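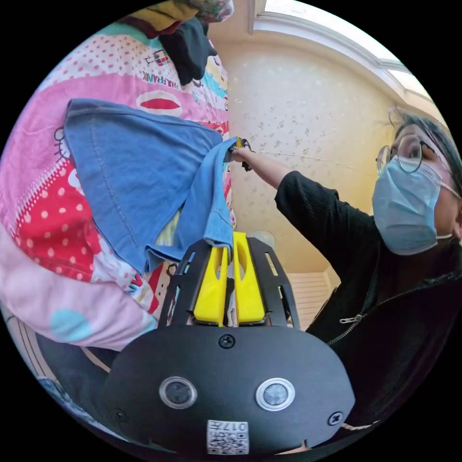
## 1. Purpose and Scope

This report covers the laundry part of a small-room storage study carried out in May. The goal was to compare two ways of handling clean clothes where there is no separate laundry area: hanging everything on clips, or laying garments out on the bed and folding them there. Bedding was included because it takes up the most space and gets in the way of everything else.

The work was done for the shared housing course. Ayana Tsegaye wrote sections 1 through 4 and kept the measurement log.

## 2. Setting

The room is used for sleeping, drying and folding. The large pink bedding with red and white polka dots and "PAUL FRANK" lettering was hung vertically, and the clips were used next to it. A blue cotton garment was handled at the clips with one end held up high, at the full reach of the arm. This arm position was scored as "high reach" in the log.

The clip in use was a small black and yellow one. Clip types were not compared.

## 3. Method

Each garment was put through one of two procedures.

**Procedure A (clips)**

1. Take one garment from the pile.
2. Find the hem and hold it flat between the fingers.
3. Raise the hem to the clip.
4. Close the clip at least two finger widths in from the side seam.
5. Let go and check that the hem hangs level.

**Procedure B (bed)**

1. Pull the comforter flat.
2. Lay the garment lengthwise with the front facing down.
3. Fold the sleeves to the back.
4. Fold in thirds from the hem.
5. Move the folded item to the far end of the bed.

Time was taken from first touch to last touch. Walking time was left out. Logging was done in a spreadsheet set up under the project name Modirer, with one row per garment. A total of 213 rows were kept. Another 9 were dropped – the start time was missing in all of them.

## 4. Work Surface

The bed was the only flat surface long enough for a shirt. Its comforter is soft, so the fabric moves when a fold is pressed down. Shirts were placed lengthwise across the bed; a light blue denim shirt is used as the reference garment for this section. Denim kept its fold line well. Thin cotton did not, and often had to be folded a second time.

Folded items were kept along the edge. This left the middle of the bed free but made the usable width smaller as the session went on.
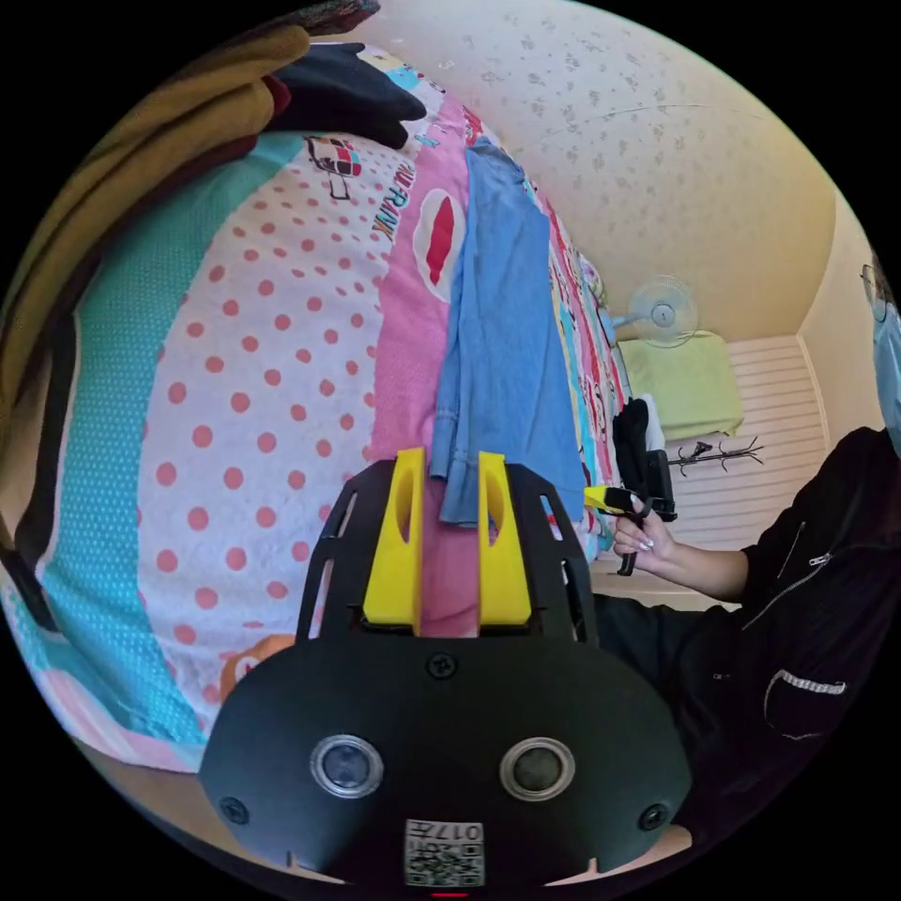
*Figure 2. Denim shirt laid on the patchwork comforter; mustard-yellow blanket and black garment folded at the edge of the bed.*

## 5. Results

The logged handling time was 1470 seconds for Procedure A and 499 seconds for Procedure B. The totals can't be compared directly, as the larger share of the garments went through Procedure A. Time per garment by fabric type is given in the appendix table.

Two points came out of the log notes:

- High reach was the most common remark under Procedure A. It was noted more often toward the end of a session.
- Refolding was the most common remark under Procedure B, almost always with T-shirts.

## 6. Limits

Only one room was used. The bedding was not weighed, and its drying time was not logged. Garment size was recorded as small, medium or large by eye – a tape measure would have been better. The wall fan was not treated as a variable, and its setting was not written down.

## 7. Next Steps

Lower the clips to shoulder height and repeat Procedure A with the same garments. Test a stiff board on top of the comforter for Procedure B. Add a column for refolds to the Modirer sheet before the next round.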